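개수대 닦기

개수대 닦기는 부엌이나 세면 공간의 개수대(싱크볼)와 수전, 그 둘레의 상판을 천으로 닦는 가사 작업이다. 설거지의 마지막 단계로 보는 견해와 별도의 청소로 보는 견해가 있으며, 살림 책마다 분류가 다르다. 도구로는 행주, 스펀지, 솔, 극세사 천 등이 쓰인다. 작업 자체는 단순하지만 천의 색, 닦는 방향, 교체 주기에 관한 권고가 유난히 많고, 그 가운데 근거가 분명히 제시된 것은 드물다.

용어

'개수대'는 본래 그릇을 씻는 물인 '개숫물'에서 온 말이다. 일상에서는 '싱크대'와 섞어 쓰지만, 싱크대는 상판과 수납장까지 포함하는 경우가 많다. 이 문서에서는 물을 받는 우묵한 부분만을 개수대라 한다. 닦는 천은 부엌에서 쓰면 행주, 바닥에 쓰면 걸레로 부르는데, 이 구분은 천의 재질과 상관이 없다. 같은 천이 어느 날부터 걸레가 되는 것은 흔한 일이며, 그 시점을 정한 기준은 집마다 다르다.

재질과 색

개수대에는 스테인리스강, 도기, 법랑, 인조석 등이 쓰인다. 흰 개수대는 찻물이나 김칫국물 얼룩이 잘 보이고, 검은 상판은 물방울이 마른 자국과 먼지가 잘 보인다. 이 때문에 흰 개수대에 검은 상판을 맞춘 부엌은 관리가 까다롭다는 말이 있으나, 실제로 더 더러워지는지는 별개의 문제이다. 얼룩이 눈에 띄면 그만큼 자주 닦게 되므로 오히려 깨끗하다는 반론도 있다. 어느 쪽이든 체험담에 기대는 주장이다.
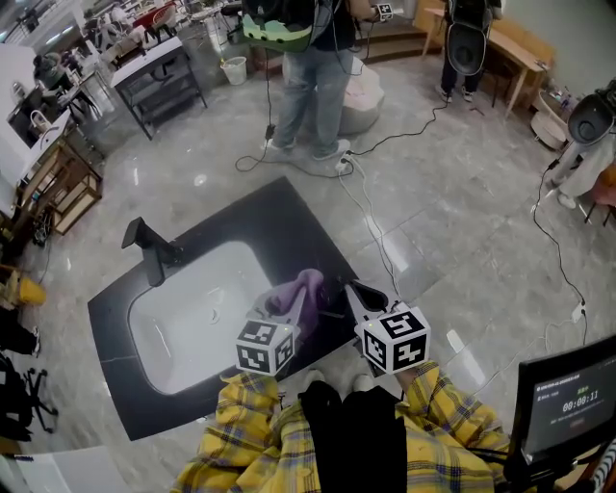 천의 색도 마찬가지이다. 식기용, 상판용, 개수대용을 색으로 나누어 쓰라는 권고는 교차오염을 막는다는 취지에서 나왔다. 여러 사람이 함께 쓰는 조리장이라면 납득할 만한 방법이다. 그러나 어떤 색을 어디에 배정할지는 업체마다 제각각이어서, 한곳에서 식탁용인 색이 다른 곳에서는 화장실용이 되기도 한다. 보라색처럼 기본색에서 벗어난 색은 배정표에서 아예 빠져 있는 경우도 있다. 혼자 사는 집에서까지 색을 나눌 필요가 있는지에 대해서는 의견이 갈린다.

닦는 순서

널리 알려진 순서는 다음과 같다. 먼저 음식 찌꺼기를 걷어 내고, 미지근한 물로 안쪽을 헹군 다음, 중성세제를 묻힌 천으로 수전에서 개수대 안쪽으로 내려오며 닦는다. 배수구 둘레는 마지막에 닦는다. 헹군 뒤에는 마른 천으로 물기를 거둔다.

위에서 아래로 닦으라는 원칙은 구정물이 흐르는 방향을 생각하면 타당하다. 반면 반드시 시계 방향으로 닦아야 한다거나, 천을 정확히 네 번 접어야 한다는 지침은 출처를 찾기 어렵다. 천을 접어 여덟 면을 차례로 쓰는 방법은 호텔 청소 교육에서 비롯되었다고 소개되곤 하지만, 어느 호텔인지 밝힌 글은 거의 없다.

네모난 개수대는 모서리에 때가 남기 쉽다. 안쪽 모서리가 둥글게 처리된 제품은 천이 잘 닿지만, 직각에 가까운 제품에는 가는 솔을 함께 쓴다. 수전의 목이 각진 경우에도 꺾이는 자리에 물때가 끼는데, 천을 길게 잡고 뒤로 돌려 당기면 손가락으로 문지르는 것보다 고르게 닦인다.

천의 관리

젖은 행주를 뭉쳐 두면 냄새가 나고 세균이 늘기 쉽다. 여기까지는 이견이 없다. 논란은 대체로 그다음에 시작된다. 삶는 방법은 면 행주에 알맞지만, 100℃의 끓는 물에 극세사 천을 오래 두면 섬유가 상해 흡수력이 떨어질 수 있다. 전자레인지로 소독하는 방법은 마른 천에 불이 붙을 위험이 있어 권하기 어렵다. 식초와 베이킹소다를 한꺼번에 붓는 방법은 거품이 나서 효과가 있어 보이지만, 산과 염기가 서로 중화되므로 세정력은 기대에 못 미친다. 염소계 표백제는 식초 등 산성 물질과 섞으면 유독한 기체가 나오므로 함께 써서는 안 된다.

교체 주기도 자료마다 다르다. 행주 제조사 페스타드(Pestard)는 자사 극세사 천을 128회까지 세탁할 수 있다고 표시하였다. 경쟁 제품인 피니스(Pinis)의 포장에는 385회로 적혀 있다. 두 회사 모두 세탁 온도와 세제의 양을 밝히지 않았으므로 두 숫자를 견주는 것은 별 의미가 없다. 보풀이 뭉치거나 물을 밀어내기 시작하면 횟수와 상관없이 바꾸는 편이 낫다.

조명과 청결 판정

닦인 정도는 대개 눈으로 판단하며, 결과는 조명에 좌우된다. 천장의 형광등만 켠 넓은 실내에서는 그림자가 옅어 얇은 물때를 놓치기 쉽고, 창으로 비스듬히 들어오는 낮빛에서는 같은 표면의 자국이 두드러진다. 전시장이나 작업장의 개수대가 유난히 깨끗해 보이는 데에는 이런 영향도 있을 것이다. 그렇다고 빛에 비추어 보는 검사가 위생 상태를 알려 주지는 않는다. 광택은 물자국이 없다는 뜻일 뿐, 세균의 많고 적음과는 관계가 없다.

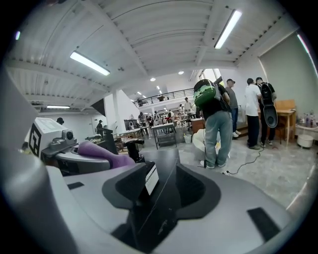 흰 천장에 조명이 달린 넓은 실내. 오른쪽 위의 창으로 낮빛이 들어온다.

상업적 주장

생활용품 업체 퀸타나(Quintana)는 2018년 2월 24일 배포한 안내문에서 자사 천을 쓰면 개수대를 닦는 시간이 25% 줄어든다고 주장하였다. 안내문에는 비교 대상이 된 천의 종류도, 개수대의 크기도 나와 있지 않다. 부르카르(Wurkar)의 '세제가 필요 없는 천' 역시 물자국을 지우는 데에는 쓸 만하나, 기름때까지 세제 없이 지워진다는 문구는 그대로 받아들이기 어렵다. 기름이 묻은 천은 결국 세제로 빨아야 하므로, 세제를 쓰는 시점이 뒤로 밀린 것으로 볼 수도 있다.

닦는 빈도

설거지를 할 때마다 닦으라는 권고가 가장 흔하고, 하루 한 번이면 된다는 쪽도 적지 않다. 날고기나 생선을 손질한 뒤에는 바로 세제로 씻어야 한다는 데에는 대체로 의견이 모인다. 그 밖의 경우에는 물의 경도와 사용량에 따라 사정이 달라지며, 석회질이 많은 물을 쓰는 지역에서는 하루만 걸러도 수전 밑동에 흰 테가 생기기도 한다.

같이 보기

행주
설거지
수전
물때
교차오염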